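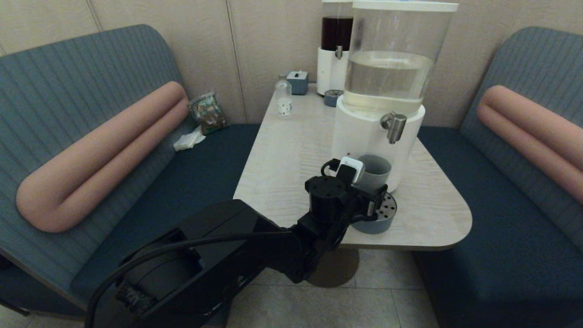 ## 4. Setting up the incident register at a new post

Revised April 2012. Replaces the loose sheets kept at Wiston and Brastby.

This section covers the first day at a ceasefire observation post. It assumes the post has been handed over, the Burnon base radio is fitted and tested (section 3), and at least two observers are on site. Patrol reports are dealt with in section 6.

### 4.1 Before you start

You will need:

- the bound register, 187 numbered pages
- the post's map sheet and its overlay
- the compass and the range card for each observation window
- a wall clock set to mission time
- the call sign list in force

If any page of the register is missing or torn, do not use it. Ask the sector office for another and send the damaged one back.

### 4.2 Opening the register

1. Write the name of the post and its grid reference inside the front cover.
2. Enter the height of the post in metres as printed on the map sheet. For Wiston this is 38.
3. Sign the first page. The second observer signs underneath.
4. Set the wall clock by the radio time signal and write the time of setting on the first line.
5. Rule a line under the entry.

The sector office issues the first serial number. It is given by radio and read back twice. Brastby opened at 2,357 and carried on from there, so a new post should not expect to begin at one.

### 4.3 Fixing the reference points

1. From each window, pick out four features that can be seen in daylight and found on the map.
2. Take a compass bearing to each and write it on the range card.
3. Have the second observer take the same bearings without looking at the card.
4. If the two readings differ by more than 2 degrees, both observers take them again.
5. Mark the agreed bearings on the overlay in pencil. Ink them in after the first night watch.

**Note:** Stand clear of the window bars and the radio cabinet when using the compass. Steel helmets should be put down first.

**Note:** Ghiță is spelt three different ways on the older map sheets. Use the spelling given here, in the register and on the overlay. For radio, use the village's number from the call sign list.

### 4.4 Making an entry

Each entry takes one line, or more if needed, and has six parts in this order:

1. serial number
2. time seen or heard
3. bearing
4. distance, marked E if estimated
5. what was seen or heard
6. initials of the observer

Write what reached you and leave the cause to the investigation team. "Two bursts, automatic fire, heard" is a proper entry. "Two bursts fired by the northern side" is not, unless you saw the firing position and could place it on the map.

Sounds and flashes get separate serial numbers even when they plainly belong together. Put the other number in brackets at the end of the line.

A claim made by either party, or by a local resident, goes in with the letter C before the serial number. Give the time you were told, then the time the person says it happened.

> **CAUTION:** Never leave cover to confirm an entry while firing continues. Record it as heard and mark the distance E.

### 4.5 Corrections

Strike through once so the words can still be read, write the correction above, and initial it. Correction fluid is not allowed. Pages are not removed for any reason.

### 4.6 First test report

1. Call the sector office on the day channel.
2. Say "register test" and give your call sign.
3. Read out the last line in the register.
4. Wait for the read-back and check it word for word.
5. Enter the time of the test and the initials of the operator at the other end.

If there is no answer after three calls, change to the reserve channel and repeat. The night channel was changed in July and cards printed before then are wrong.

Questions about serial numbers go to Surachet Onsri at the sector office. Spare registers are ordered on form 9.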